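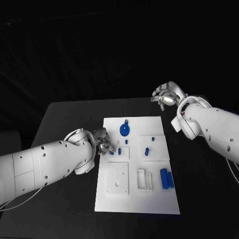

Giuliana Cabrera thinks we should call the assembly board done and move on to the cart, and she left a note in the October pages to that effect. Her argument is that both arms reach everything, the hands close when told, and a board full of pegs is a toy problem anyway. I half agree with the last part. I don't agree that it's done, and I'm writing down why before I get talked out of it.

What we know works: homing, the soft stops, and the e-stop on both sides. Shona Gilchrist tested the stop again at 4 pm with the arms parked and then with them moving, and it did what it should. That is the only thing in the whole build I trust without checking.

What we say works: the blue peg into the square plate with the round hole. The script prints "inserted" when the wrist load goes up and then drops. I wrote that check myself and I don't believe it. A peg that catches on the lip and tips over also makes the load go up and then drop. So every success count in the notebook before today is really a count of times the load did something interesting. I've put a pencil line next to those entries. Please don't quote them to anyone.

Fingers. The silver hands look great and people who come by the shop love them, but I keep asking what all those joints are buying us. For the thick cylinder, a plain two-jaw clamp would do. For the small block on the raised plate, the fingers have to come down folded nearly shut, and then the fingertips hide the block from the head camera at the moment I most want to see it. Stula (our name for the left arm, Vitus is the right) approaches from the far corner now, which helps a little. I would like to see one part on this board that needs more than a thumb and two fingers. If there isn't one, we're doing a clamp's job the expensive way.

Two arms at once. The planner keeps them out of each other's way by making one wait. Fine, but then it's a one-arm robot with a spectator. Vitus spends most of the run held up over its corner of the board. Giuliana's note calls this "coordination." I'd call it taking turns. The U-shaped holders were printed so that one hand could steady a part while the other works on it, and so far we have no script that does that.

Today's numbers, such as they are. I ran the peg 30 times with a new rule: a person looks, and the peg has to be standing in the hole when the hand is clear. Shona looked, I typed. We got 6. The old check would have passed far more than that, judging by how often it printed "inserted" while Shona was shaking her head. Of the misses, the usual one was the peg leaning away as the thumb opened. Letting go is the hard part and we've spent almost no time on it.

I tried slowing the release. The wait is now 3000 ms between first finger movement and lifting the wrist. It looked more careful. I can't say it was better, and I didn't run enough of them to pretend otherwise.

Cables. The white ones still hang loose below the arms. I moved the slack on Vitus and the wrist position seemed steadier, but I also re-zeroed it in the same half hour, so I've learned nothing. One change at a time. I say this to other people often enough.

Board position. The Pereyra script assumes the board is square to the table edge. We set it by eye. I measured it after lunch and the near corner was off by 2 mm, more slop than the peg has in the hole. Some of what we've been calling grasp error is probably just a board that got nudged. Shona wants dowels in the table. I want corner stops we can take off, because the table gets used for other things. Either one beats squinting.

On the Zelitz code: I know it's supposed to learn its way past all this. Maybe so. I'd like to see it beat a dumb script on a board that doesn't move before I feed it a week of runs labeled by a check we know is wrong. Giuliana, if you're reading this, that's my whole objection. The cart can wait.

Next time:
Corner stops first, nothing else until they're on.
Tie up the slack on both arms, then re-zero, then leave it alone.
Same peg, same rule, somebody looking.
Release: try opening the fingers before the thumb. Shona's idea, and I don't expect much from it.
Take the word "inserted" out of the script. It should print "load dropped."

Power off at the wall, arms parked, parts left on the board.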